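Buying a two-arm dish cell: questions we get a lot

How much should we set aside in the first year?

Take the quote for the arms and add to it, because the arms are only the part everybody remembers. At Serkholm we ask people to list the grippers, the floor and walls, the cables, and a good big box of dishes (you will chip some, we all do!). Our own dish budget last year was $547, and I'd happily spend it again.

Do we really need two arms?

For racking dishes, I'd say yes if you can manage it. One arm can lift a bowl just fine, but it's lovely to have a second one free to work the other side of the rack. If money is tight, buy the base rail for two and add the second arm later.

How long does delivery take?

Plan on up to 12 weeks for the arms. The enclosure usually comes sooner, so have a corner cleared for it, and please measure your doorway first.

What tableware should we order?

A mix! Bowls, cups and plates in different colors and sizes, plus a plain wire rack like the one you'd have at home. Matching sets are cheaper, but they teach you very little about a real kitchen.

Is the Pernevora service plan worth it?

In the first year I think so, while everyone is still learning. It covers 7 visits, and you can drop down to the smaller plan in February when renewals open.

Can we see a cell at work before we sign anything?

Of course, and do bring the people who'll be using it every day.
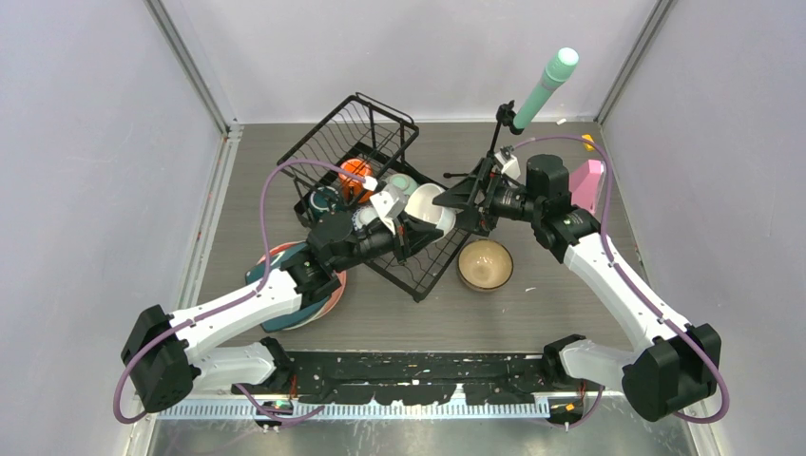

Ratih Subramaniam wrote to us that she would put spare cables on the very first order, as hers were left off and the second shipment cost her more than the cables did.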